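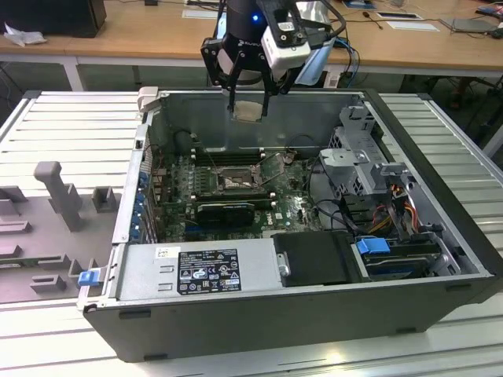
I spent most of the lockdown spring in the back bedroom with my father-in-law's voice coming out of a laptop, and I have been meaning to write something down about it ever since, before the whole business goes soft in my memory. People talk about that time now as if it were one long Sunday, all banana bread and birdsong, and for some of us I suppose it was, in patches. What I remember best is how much we leaned on machines none of us had ever given a thought to. Take the lid off an ordinary desktop computer and there's so little to look at, really, a green board lying flat, a row of black memory slots, a few black cables looping across, and yet for months that was where the christenings happened, and the choir, and the doctor, and in our case a funeral.

I should explain where we were. We had moved to Plala the July before, knowing hardly a soul, and I had only just got to the stage of nodding at people in the baker's when everything shut. Our road has 18 houses on it and I could have told you the names of two of the families. By the end of that first month I knew all of them, and their cats, and who was shielding, and who was pretending not to have their daughter round by the side gate (I never said a word, and I'm not going to start now).

It was Wulan Pillai at the top of the hill who got us organised. She had worked for years on the wards at Brekinov and had come out of it with bad knees and a very good filing system, and she simply put a card through every door asking what people needed and what they could do. I wrote that I could drive and that I could bake, the second of which was a bit of an exaggeration! So on Tuesdays I fetched the prescriptions, which meant standing on a yellow line outside the chemist for the better part of an hour with my scarf over my face, reading the same poster about shingles over and over until I could have recited it.

Fergus Pringle was on my list. He was eighty-odd and lived on his own with the wireless on very loud, and I used to leave his bag on the step, knock, and walk backwards to the gate like somebody leaving the presence of royalty. Then we'd shout at each other for a bit. He'd had scarlet fever as a boy and been sent off to the isolation hospital at Fehr for nearly 9 weeks, and his mother was only allowed to look at him through a window. He told me that without any fuss at all, and then he asked whether I'd remembered his mints. I thought about it all the way home, and I thought about it again when my husband's mother was taken in that May and we had to say what we wanted to say to her through a tablet that a nurse was holding up.

I've read a fair bit since about whether it was all right, what was done, whether they shut things too late or too long, and I find I can't get as cross as some of my friends do, in either direction. I do think the rules about visiting were too hard, and I think they were kept too hard for too long in the care homes especially. I also remember the figure of 203 being read out on the local news one evening, for our county alone, and my husband getting up and switching it off and going to stand in the garden in his socks.

What I didn't expect was how odd the ending would be. There wasn't a day for it. The shops opened, and then a few more did, and the Virora café put its tables back out with great big gaps between them, and I went and sat there with Wulan and we both cried a little over a cheese scone. I kept the scarf by the door for another year. The cards stopped, and the prescriptions went back to being delivered by a lad in a van, and I missed it, if you can believe that. I missed being expected on somebody's step.

Fergus is still with us, I'm pleased to say, though he's in with his niece now and a good half hour's drive off. I go over when I can and we sit in the same room, with the wireless on, and I take him his mints.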